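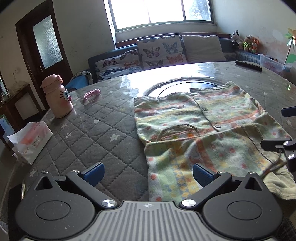
Hand-Held Gripper Work in Homes: Pre-Session Safety and Setup Checklist

Site: Kastton, living room, round table
Task: garment folding, two grippers
Date of check: August 20, 2021
Checked by: Leire Escobar
Operator: Kyung-tae Wang
Second reader: Wanting Tian
Site number: 72

How to fill this in: mark each line OK, FIX, or N/A. A FIX has to be closed before the session starts unless the comment says otherwise. Write comments on the line they belong to. Do not save them for the end.

SECTION A -- Grippers

A1. Finger pads seated flat, no splits, no lifting at the corners.
OK. Blue ribbed pads on both fingers of the left unit. Pressed each one by hand. The right unit got new pads at this check, old ones thrown out.

A2. Finger screws tight.
FIX, closed. Upper screw on one finger of the right unit took a quarter turn. All the others held. Kyung-tae says this same screw was loose at the last site, so I put a paint mark across it. If the mark has moved at the next check, replace the screw and tell Bit-na Koo.

A3. Pivots turn freely, no grit, no play side to side.
OK.

A4. Fingers close evenly and open all the way when released.
OK. Ten cycles each.

A5. Pinch test with the test strip. Strip must pull out without tearing.
OK on both. The strip in the kit is getting worn at one end. Order more.

A6. No sharp edges on any part that can touch fabric, skin or furniture.
OK. Ran a cotton swab along the brackets and the finger edges. No snags.

A7. Camera mount locked, lens clean.
OK. Lens wiped. Use the cloth in the kit, never a shirt sleeve.

A8. Log entry made for each unit.
FIX, closed. The left unit is number 281 and the right is 373. The log had them the other way around. Corrected and initialed.

SECTION B -- Table and work surface

B1. Table stands steady with both forearms leaning on it.
OK.

B2. Surface cover lies flat and does not slide.
OK with comment. Gray quilted tablecloth with a clear sheet on top. The sheet stayed put when pushed from each side. Gripper tips can slide on a smooth sheet faster than the operator expects, so the first few picks should be slow.

B3. Turning or loose parts on the table removed or locked.
FIX, left open by agreement. There is a lazy susan near the middle and the garment lies partly over it. The family keeps it there and asked that it stay. The form says remove or lock, and we have nothing in the kit that locks one. Kyung-tae will work on the near and right side of the table and stop if it starts to turn under the cloth. I am not fully happy with this. See notes.

B4. Drinks off the table or out of arm's reach.
FIX, closed. Pink water bottle on the left side, flip-up lid. It may stay on the table during setup but goes to the kitchen before the first fold.

B5. Other items cleared, or listed here if they stay.
Opened tissue packet near the left edge, small pink plastic toy beside the bottle, black remote at the back right. All three may stay if the owner wants them to. The toy should go farther back if the left hand is going to sweep across. Moved it after I wrote this.

B6. Nothing hanging over the table edge where a sleeve or gripper can catch it.
FIX, closed. A pale yellow cloth was over the edge at the right, with one corner of the garment on top of it. That is right where the second gripper comes in. Folded back onto the table.

SECTION C -- Garment

C1. Owner has agreed to this garment being used.
OK. Signed sheet in the folder.

C2. Checked for pins, tags with wire, and anything in the pockets.
OK. One pocket, empty.

C3. Buttons, snaps and zippers noted.
OK. Child's romper with a row of buttons down the front. Do not close the fingers on a button. Take the fabric beside the placket, and if a button does get between the pads, open fully and start that pick again. Pulling is how buttons come off, and we are the ones who have to sew them back on.

C4. Laid flat before the start pose.
OK with comment. Body is flat enough. The sleeve part is rumpled on the right. The task sheet allows this for the mixed-start set. Wanting Tian asked me to write it down each time so the reviewers do not send it back.

SECTION D -- Room

D1. Operator has a clear step back from the table.
OK. Walked it twice.

D2. Doors on the operator's side closed or held.
OK. Told the family we would be using the table and asked them to knock.

D3. Light.
FIX, closed. Strong daylight from the window over the sofa, and it reflects off the clear sheet across the back half of the table. The window itself is washed out from the gripper's view. Not a safety failure, but the operator squints, and that slows down how soon he sees a pinch. We hung the light cloth from the kit before the session. Ask before hanging anything on someone's window.

D4. Children and pets out of reach of the table for the whole session.
OK. Grandmother has the child in another room. Stuffed toys on the sofa back were left alone -- please keep it that way, we do not rearrange a home more than the task needs.

D5. Personal items with names, addresses or faces out of view.
OK. Looked along the cabinet top by the door and the storage box at the far right. Asked the owner to look as well, and she had no concerns.

SECTION E -- Operator

E1. Rings, watches and bracelets off. Sleeves above the wrist.
OK.

E2. Hands behind the guard line on both grippers.
OK. Reminded once.

E3. Break every 4 folds, grippers set down with fingers open.
OK. Timer not needed, he counts out loud.

E4. Operator can say the stop word and what happens after it.
OK. Both grippers open, both set down, then talk.

NOTES

On B3. I would like the form to give a third choice besides remove and lock. Tormod Björklund wrote the line for the Perar benches, where anything that turns is bolted to the bench, and it does not fit a family table very well. My suggestion is "remove, lock, or keep the work off it," with a space to say which side of the table is in use.

Reply from Tormod: Agreed in part. "Keep the work off it" is fine only if the garment is off it too. With fabric lying over the turning plate, a pull on one side can move it. For this session go ahead as written, slow pulls only. From October the form will say the garment must be clear of it.

Leire: Fine by me. We slid the romper toward the near edge before starting, so it was clear of the plate.

On A2. Bit-na has asked for thread lock on the upper screws for all units. Until then the paint mark is required, and the check is by hand with the short driver. Finger-tight does not count.

Open items carried to next check: test strips to order, thread lock for both units, window cloth needs a second set of clips.

Result: cleared to start, B3 open by agreement.
Signed: L. Escobar, W. Tian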